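Session 6 – Food dates, fridges and the numbers behind them

Read before class: the Procházka chapter, pages 139 to 153. Skip the boxed text on "smart shopping," which is an ad for something.

## Where the date comes from

Most people treat the date on a package as a safety limit. In the US, with infant formula as the main exception, federal law doesn't require one. The maker picks it, and the maker usually picks it with taste and texture in mind. "Best by," "sell by" and "enjoy by" may sit on three tubs of the same yogurt and mean three different things, or the same thing.

I would like to say this has been studied well. It has been studied a lot. Ask what was measured every time you see a figure for how much food gets thrown out over date confusion. Usually it was what people *said* they threw out, on a form, weeks later.

## The Kirkon survey

This one gets passed around, so we'll spend time on it. Kirkon mailed a form to households and got 341 back. The summary says that 41 percent "regularly discard safe food." Three problems:

- The form never defines "regularly."
- No one checked the food. "Safe" is the author's word, added later.
- We aren't told how many forms went out.

Romain Coste defends it on the grounds that a rough number beats no number. I don't agree. A rough number with a percent sign gets copied into slide decks, and after that it's very hard to kill.

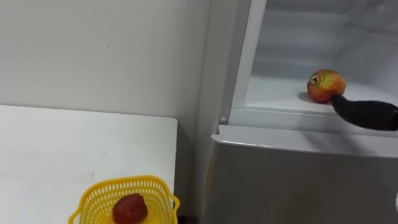 Compare the diary study by Ayana Negussie. It's small – 41 households – but people wrote things down the same day and kept the packaging. Her main result is dull and I trust it more for that: leftovers with no date at all were tossed more often than anything with a label. If that holds up, fixing the labels won't do what the label people promise.

It may not hold up. People who keep a food diary start behaving like people who keep a food diary. Kristýna Doležal makes this point in the second reading, and she's right to, though her own numbers have the same trouble.

## What cold does and doesn't do

Refrigeration slows most bacteria. It doesn't stop them, and *Listeria* keeps growing at fridge temperatures. The usual advice is 40°F or below. The dial inside the door, the one marked 1 to 5, tells you nothing about degrees. Put a thermometer in a glass of water on the middle shelf and read it the next morning.

The sniff test is fine for deciding if milk is pleasant. It won't find the germs that make you sick, many of which have no smell.

## For next time

1. Find one claim about household food waste in a newspaper or on a package. Trace it back as far as you can.
2. Write down where the trail ends. "A report" is not an ending – whose report, and who filled in the form?
3. Bring the claim on paper. One page, no slides.

Igor Ševčík has the Ploser data if anyone wants to rerun the table on page 153. I got a different total from the printed one and would like a second pair of eyes on it before September.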